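Timothée Lefèvre has the kettle on before I've got my coat off. We're in the back office of the Vonimley hall, a room with one good chair, which he gives me, and a window that won't quite shut. He's been running the choir here for 20 years and I've been meaning to write about it for nearly as long, so I'm pleased (and a bit embarrassed) to finally be sitting here with a notebook.

"You should have come when we were terrible," he says. "Much better story."

He grew up singing in church, got bored of it at fifteen, and spent most of his twenties working for Pruvost, selling flooring. The choir started with a card on the noticeboard at the Sorden library. It said no auditions and no experience, and it had his home phone number on it, which he regrets. Ten people came the first night. "Two of them thought it was line dancing," he says. "They stayed, though! One of them's still an alto."

I asked him what they sang that night and he groaned. It was a round, something about a frog, and they fell apart every time the third group came in. He kept them at it for an hour and then everybody had tea.

Tea comes up a lot with Timothée. Rehearsal runs for ninety minutes and the break in the middle is meant to be 10, but I've sat through one and it was closer to half an hour. He's tried cutting it and the singing got worse. People need to find out whose knee is playing up, he reckons, before they can breathe in the same place. 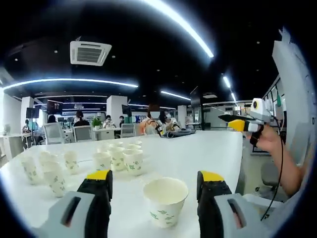 Killian Renaud told me later that he'd only joined for the break. He'd moved to Vonimley in November and didn't know a soul, and he couldn't read a note of music, still can't, but after a few weeks he noticed he was humming the bass line in the car. Now he does the low solo in the Christmas program. "I practise in the ute with the windows up," he said. "My neighbours have asked about it."

I put that to Timothée and he laughed so hard he had to put his mug down. Then he got quite serious. He doesn't believe in tone deafness, or hardly. In all his years he's met one person who truly couldn't match a pitch, and she turned out to have a lovely sense of rhythm, so she turned pages for the pianist and clapped when clapping was called for. Most people who say they can't sing were told so by a teacher when they were seven. He gets cross about it, even now.

We talked about money for a bit. The choir doesn't have much. Last year's concert at the Pludeck raised $1,865, and most of that has gone on getting the piano tuned and buying proper scores - they'd been using photocopies of photocopies, and the tenors had been singing a smudge as a sharp for years. His favourite purchase was a secondhand music stand for $20 that doesn't slide down by itself.

What about the next 20 years? He pulled a face. He'd like someone younger to take over the warm-ups, at least, and he wants to do a whole concert in French before his mother gets too old to travel for it. She's told him his accent has gone off. "She's right," he said. "I sound like a bloke from Sorden reading a menu."

By then it was nearly seven and I could hear chairs being dragged across the floor next door. He asked if I was a soprano. I said I wasn't anything. He handed me a folder anyway, open at page two, and told me to stand next to somebody loud.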